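Threads > Music & Dance > Folk

Emrys Bowen
August, 11:40 pm

ok quick thread on the mazurka bc I keep getting asked after Serkari night and my thumbs are already tired

1/ Polish. Villages around Warsaw, the Mazovia region. Three beats like a waltz but the weight lands on two or three, and it moves around on you. That's why waltzers fall over it

2/ older cousins: the mazur (fast, stampy), the oberek (faster, spinny), the kujawiak (slow, kinda sad). Chopin heard all of them and wrote his own at the piano, over 50 of them. Not really for dancing, people do try

3/ by the 1830s and 40s it's in Paris ballrooms, then everywhere. Italy, Sweden, Cape Verde!! Every place bent it to fit

4/ the one we do at Norkik is the French bal folk kind. Slow, close, lots of hovering. Way smoother than the Polish. took me two winters to stop bouncing
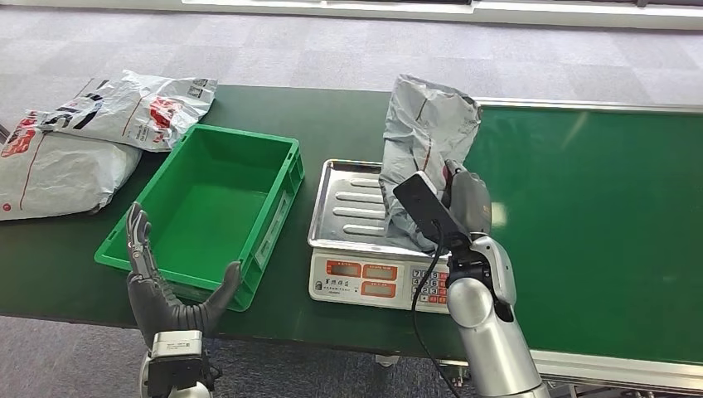

Cinzia Serra replied that the hover isn't a pause and I should quit teaching it like one, you keep breathing through it and let the knee do the work. Fair. She's right, I teach it too stiff

5/ tunes. Bassi played a set with 67 bars in it, dont ask, some part got an extra repeat and we all just kept going. Best dance of the night

6/ beginers: listen first. Walk it. Forget the turns til you can find beat one with your eyes shut

7/ Florence Tremblay wants the tune list, will post tmrw. Around 500 on it, needs a trim

8/ next one's at Irano, doors 7. Soft shoes pls, floor is new

We use cookies to remember your settings. Accept / Manage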